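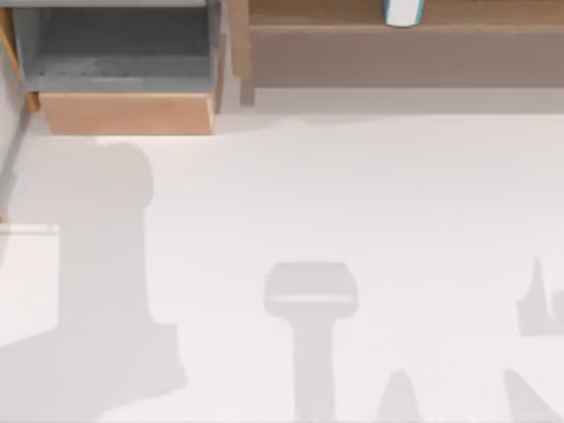

The Jalholm drawer fault was a software failure in a two-armed kitchen robot simulation run by the robotics firm Dorkavia. In May 2019 one of the simulated arms repeatedly drove its wrist into the front of a cabinet while trying to close an open drawer. There was no physical damage and nobody was hurt, as the fault was found before the control program was loaded onto a real machine. It is mostly remembered for the change it brought to the way the company handled saved scenes.

Background

Dorkavia began work on household tasks in a test kitchen at Jalholm, where two arms were mounted on stands facing a row of low cabinets. A simulated copy of the room, called Fellden, was built so that control programs could be tried without tying up the real arms. Fellden was used for simple jobs such as closing drawers, moving cups and clearing a counter.

The control program was called Erdem. It took in the positions of the arm joints and several camera views, and gave out a new set of joint targets many times a second. Erdem had no separate model of the furniture. It was expected to keep clear of cabinets on the basis of what it had learned from earlier runs.

The fault

On 2 May 2019 a batch of 2,555 trials was started in the evening and left to run overnight. In 110 of them the same thing happened. The arm reached toward the drawer, passed the point where it should have slowed down, and kept pushing after the wrist met the wood. The simulator reported contact forces of up to 900 newtons, well above the limit set for the real arms.

The trials did not stop when this happened. The force check had been written to end a run only if the gripper fingers were touching something, and in the failed runs the contact was higher up, on the wrist housing. Most of the 110 trials therefore ran to the full time allowed and were logged as ordinary failures to close the drawer. 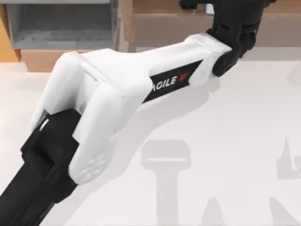

One of the simulated arms in front of the cabinet, with the grey compartment open behind it.

Loubna Abdel Hamid, a test engineer, noticed the problem the next morning while sorting the failed runs by length. She replayed a few and saw that the arm was not missing the drawer, as the log suggested. It was pressing on the panel beside it and holding there. The batch was withdrawn the same day and a planned session on the real arms was put off.

Investigation

The inquiry was led by Sunee Sangkhawat, who had written part of the Fellden scene loader. The first suspect was lighting. The floor in the simulation was plain and very bright, and the shadows of the arms stood out on it more than they did in the real kitchen. It was thought that Erdem might be reading a shadow as part of the furniture, or judging its distance from the cabinet by where the shadow fell. 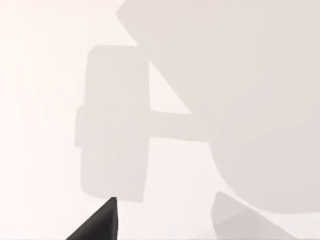 To test this, the failed trials were run again with shadows switched off. The number of collisions fell slightly but the pattern stayed the same. A second test used a darker floor and gave much the same result. The report concluded that shadows had a small effect on how the fingers were lined up and did not explain the pushing.

The cause was found in the saved scene file. When the cabinet was re-exported in April, its visible shape had been moved 2 centimeters back from the arms to match a new measurement of the room. The collision shape, the hidden version used to work out contact, had been left where it was. In the camera views there was still a gap between the wrist and the wood when the simulator had already begun to register contact. Erdem saw open space ahead and kept asking for forward motion.

The offset was present in all of the trials. It caused trouble only when the arm came in low and from the left - an approach the program chose fairly seldom. Other approaches brought the fingers to the drawer first, and those runs either ended normally or were stopped by the force check.

Changes made

Three changes followed. The force check was rewritten to cover every link of both arms, including the wrist and the base. The scene loader was changed to compare the visible and collision shapes of each object and to refuse to start if they differed by more than a set amount. Runs that went on to the time limit were given their own label in the log and were no longer grouped with missed grasps.

Erdem was not retrained at first. Sangkhawat argued that the program had done what could be expected of it with the views it was given, and that retraining on a repaired scene would make it harder to tell whether the repair had worked. The original batch was repeated with the corrected file and the same starting positions. No wrist collisions above the limit were recorded, although the drawer was still left partly open in a number of trials. That was treated as a separate problem.

Later comment

Abdel Hamid's written account criticized the decision to run a full batch on a newly exported scene without first replaying a short one by hand. She also questioned whether the real arms would have been protected. Their own controller had a force limit on every joint, but the limit had been raised during earlier work on a stiff drawer and had not been set back. It was returned to its former value before the Jalholm sessions started again.

The name "drawer fault" is slightly misleading, as the drawer itself moved correctly throughout. Internal documents generally call it the cabinet offset.

See also: Collision detection; Contact force limits; Robot simulation

14 shares | 3 comments

We use cookies to remember your reading settings. By continuing to use this site you accept our cookie policy. Accept | Manage settings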